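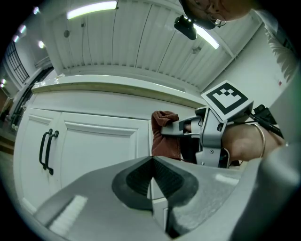
Do I need to have cleaned for a living before, asked Hsiu-ying Chung, and is it all low cupboards? The answer to the first is no. The answer to the second is that a good part of it is low cupboards, but there are wall units and worktops as well, and the jobs are shared out so that one person isn't bending all morning.

Kitchen and Appliance Cleaner (two posts)
Herness, Carnus site
Reference 738

Herness fits out and looks after kitchens for small lettings. We need two people to wipe down and tidy cabinets, worktops and appliances at our Carnus site. The work is by hand, with cloths. There is no floor machine to drive and no outside window work.

The hours are 33 a week, Monday to Friday, starting at eight. You may split them differently if the other cleaner agrees and the kitchens are ready when they are due. Overtime is paid when we ask for it, and we ask seldom outside May, when most of the lets change over.

What you will do

Wipe cabinet doors inside and out, including the panel edges and the strip behind the handles.
Clean worktops from the back to the front lip, and dry them.
Wipe the undersides of wall units and the light tubes' covers where these are fitted. The lights are to be switched off first.
Fold used cloths and put them in the bin by the sink, not over a door.
Write down loose handles, missing screws and chipped paint in the site book. You are not asked to mend them.
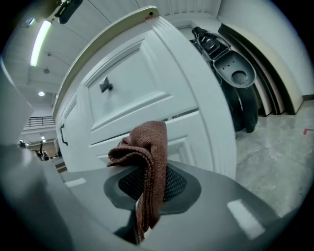 Doors take far longer than worktops and the advert should say so, a reader wrote under our last notice. We agree. A raised-panel door has a lot of edges, and grease collects in the corners of the moulding where a flat wipe goes straight past it. White gloss shows every streak. Allow yourself the time. We would sooner have one run of doors finished properly than two runs done on the flat parts only.

The doors on site have a mixture of knobs and bar handles. Hold the door steady with your free hand when you wipe, and don't lean on it when it is open. Hinges are the most common repair in the site book.

Cloths are supplied. We use brown microfibre for doors and worktops, and you will be shown how to fold one so that you have a clean face to turn to. Please don't bring your own from home, as fabric softener leaves a smear. The cleaning liquid is Bomel, diluted - the measure is on the shelf - and nothing stronger is to be used on paint. If a mark won't come off with Bomel, leave it and write it down.

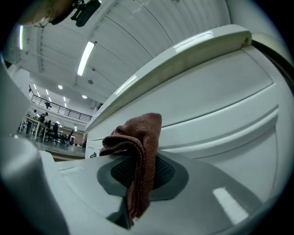
Will we be doing the big appliances too, or only the cupboards? Su asked this at the open morning, and it is a fair thing to ask, as the old advert left it out. Yes, the outsides are included. Lids and rims are wiped first, then the front, working down. Go along the grooves with a folded edge of cloth. Don't move an appliance away from the wall by yourself, and don't pull out plugs you can't reach standing up.

What we are looking for

You should be able to kneel, reach above your head and stay on your feet for most of a morning. You need enough English to read the label on a bottle and write a line in the book. Experience is welcome but it won't decide the matter. We will want one reference, which can come from a neighbour or a teacher.

Tell us if you have a skin condition or react to cleaning products. Gloves are provided in all sizes and we can talk about which jobs would suit.

How to apply

Send a short letter with your name, telephone number and the days you can start to Herness, 342 Carnus Road, quoting reference 738. No CV is needed. You can also hand the letter in at the front desk before four.

Letters should reach us by Tue 16 July. Everyone who writes will get a reply. Those we would like to meet will be asked in for a paid trial morning, with a payment of £100, and will clean one kitchen alongside the present team. Wear flat shoes and something you don't mind getting splashed.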